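Krimiserie "Stulliseck" geht in die zweite Staffel

10.03.2021

Die Krimiserie "Stulliseck" wird fortgesetzt. Das teilte die Produktionsfirma Uvix mit. Die zweite Staffel soll wieder in der fiktiven Hafenstadt Brundside spielen und beginnt wenige Wochen nach dem Finale, das im Februar ausgestrahlt wurde.

Darin hatte Kommissarin Iordache den Brand im Zollamt aufgeklärt, ihren Vorgesetzten aber nicht überführen können. Die letzte Einstellung zeigte sie am Fähranleger, mit der verschwundenen Akte 1334 in der Tasche. Ob sie die Stadt verlässt, blieb offen.

Laut Uvix knüpfen die neuen Folgen direkt an diese Akte an. Auch der Staatsanwalt kehrt zurück — allerdings auf der Gegenseite. Eine Folge dauert künftig rund 25 Minuten länger als bisher, dafür sinkt die Zahl der Episoden. 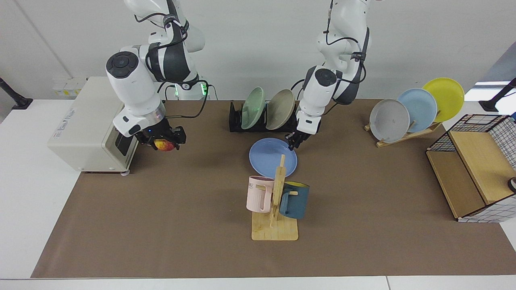
Lesezeit: 2 Min.

Die Dreharbeiten sollen noch in diesem Jahr beginnen. Einen Sendetermin gibt es bislang nicht. Die Folgen der ersten Staffel sind weiterhin in der Mediathek abrufbar, das Finale auch in einer Fassung mit Audiodeskription.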